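夹爪异常停机问题讨论会 会议纪要

时间:2024年2月
地点:Gillside 实验间
参会:测试组、控制组、安全组,Varov 方面电话接入

一、情况通报
测试组通报,一月以来 Sinen 工作站在抓取横放的圆筒形物品时出现3次异常:夹爪在下降途中停住,控制界面却显示“抓取完成”,随后程序照常进入下一步。三次均由操作员按急停结束,没有人受伤。最近一次发生在第38轮,此前的37轮日志未见报警。

二、原因讨论
Varov 的书面答复认为是线缆受拉造成信号瞬断,建议更换线缆后恢复运行。测试组不接受这一结论:线缆在一月已经换过一次,换后仍出现一次同样的停机。控制组倾向于夹持力判定阈值设得过低,空夹也能通过,但目前拿不出复现记录。
安全组指出,两种说法都没有解释为什么停住以后系统还会报完成。在这一点说清楚之前,“偶发”二字不写入报告。
Varov 提到同型号设备已累计运行超过1,000小时无故障。会上要求提供原始日志,对方表示需内部确认,未给时间。该数字暂不采信。

三、关于 Dursun 补丁
Dursun 提交的补丁会在报错后自动重试。多数意见认为这只是把故障藏起来,本次不安装。控制组保留意见,认为可以在断开完成信号的条件下单独试装。

四、决定
1. 工作站停止无人值守运行,急停按钮旁须有人。
2. 测试组用薯片罐横放重做33轮,每轮保存完整日志,异常轮次不得删除。
3. 控制组核对阈值,并查明“抓取完成”信号取自何处。
4. Varov 未交原始日志前,不签验收单。

五、遗留事项
夹爪停在半空时能否直接伸手取走台面上的物品,现行规程没有写。安全组主张一律先断电,测试组认为每次断电后重新标定太费时间。未达成一致,下次会议继续讨论,其间按先断电执行。

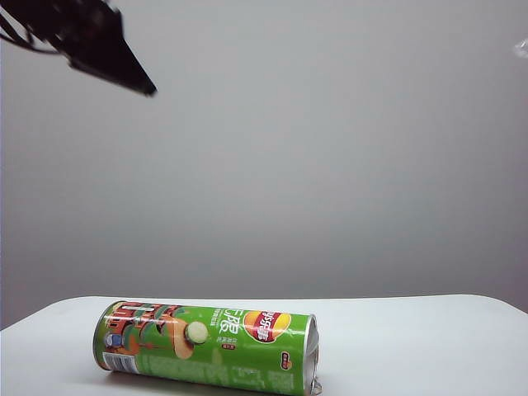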